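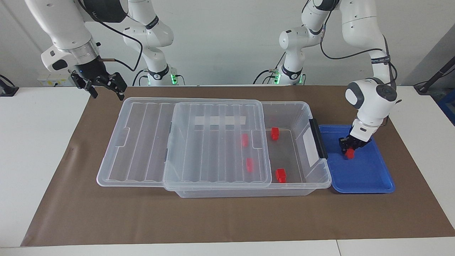
Postari Teach Kit - two arm hand-guided and remote teaching station

From Horkeo. In stock, ships from our Mabula workshop.

Show it the job, save it, let it have a go. That's the kit. You move the arms through the task yourself, either by taking hold of them or from the remote handles, and Postari keeps every move along with what the cameras saw. No writing code for the teaching part. Some settings to fill in first, see below.

Sold as a full station or as an add-on if you already own the arms.

What's in the full station
Two white arms with table bases
Two black parallel grippers, fitted
Pair of remote handles (left and right, marked)
Foot pedal, three way
Fixed camera and bracket
Control box, leads, strap bands for tidying the cables
Brown paper mats, pack of 12
Starter set: small red blocks, clear storage box with lids, blue tray

Table not included. Needs to be flat and heavy, or fixed to the wall. A light folding table will wobble and you'll be recording the wobble.

Two ways to teach

By hand. Press the pedal, the arm goes slack enough to push about. Good for slow jobs and for getting a feel of where the arm can and can't reach. Downside - your own hands and sleeves end up in the camera view, and if you plan to train on the pictures that matters. One arm at a time is comfortable, two is a stretch unless there's a pair of you.

By remote. Sit back from the table, hold the handles, arms copy you. Both at once, no trouble. Squeeze the trigger to close the gripper, let go to open. Nothing of you in the picture. This is what most buyers end up using day to day. Takes an afternoon to get decent at it, first dozen tries will be clumsy, bin them.

You can swap between the two in one session but not in the middle of a take. Save, swap, start again.

The starter task

Blocks between box and tray. Sounds dull, it's a good first job. The box is clear so the camera has to cope with see-through walls and ribbed lids, the blocks are small enough that a sloppy grip shows up straight away, and the tray rim catches you if you come in too low. You can run it with the lid part way across to make it harder. Start with the box fully open though.

Tips from our own bench:
Go in straight down, not at a slant.
Pause a beat before closing the gripper.
Park the arm you're not using up and out of the way, gripper open. Don't leave it dangling over the box.
Move the blocks to new spots between takes. Same spots every time and the arm learns the spots.
If you fumble a block, carry on and pick it up again. A few recoveries in the set do more good than harm.
Keep the light the same. Blinds down if you have a window.

How many takes? For blocks to tray we'd say around 350 before you bother training. Fewer if the layout hardly changes. Trickier jobs (lids, cloth, anything bendy) need more and there's no neat rule for it.

Recording and playback

Each take is saved as its own file with joint positions, gripper opening and video, all on one clock. Name it, tag it good or bad, move on. Bad ones aren't deleted, just set aside, you can go back for them later. Playback runs the exact same moves again at full, half or quarter speed - handy for checking the cables aren't snagging at the wrist.

Note playback is only playback. It doesn't look at anything. If the block has moved it will close on thin air. For an arm that looks and decides you need to train on your takes, which is done in Cludance (one seat included with the full station, extra seats charged seperately). Takes can also be exported as plain files if you've got your own training set-up.

Size and fitting

Reach, each arm: 900 mm
Bases go at the back of the table, near the wall, one each side
Leave the front clear for loading parts
Weight of control box: 12 kg
Power: two ordinary sockets close by, don't run it off an extension reel
Status ring on each base

Allow half a day to set up. Bolting down is quick, it's the camera that takes the time. Get it fixed properly before the first take becuase if it shifts later your early takes and late takes won't match. Mark the bracket with a pen once you're happy.

Safety bits

Hand guiding is for trained people, one person on the pedal. Stop button within reach of whoever has the handles. Keep everyone else back while the remote is live - the arms go where the handles go and they don't know you're there. Tie up hair, no lanyards. Full sheet comes in the box, please read it.

Spares and add-ons

Gripper finger pads, pair
Replacement wrist cable
Second fixed camera with bracket
Paper mats, pack of 12
Foot pedal
Remote handles only (for arms you already own - check the fit list, 34 models on it at present, more being added)

Orders and help

Prices on request as it depends what you've got already. Send us the arm model, table size and a line or two on what you want to teach. Orders in by Thursday noon go out the same week. Next batch of full stations after this one is due October.

Returns within the usual time if unused. Opened mats can't come back, sorry. Phone help is mornings only, otherwise use the form.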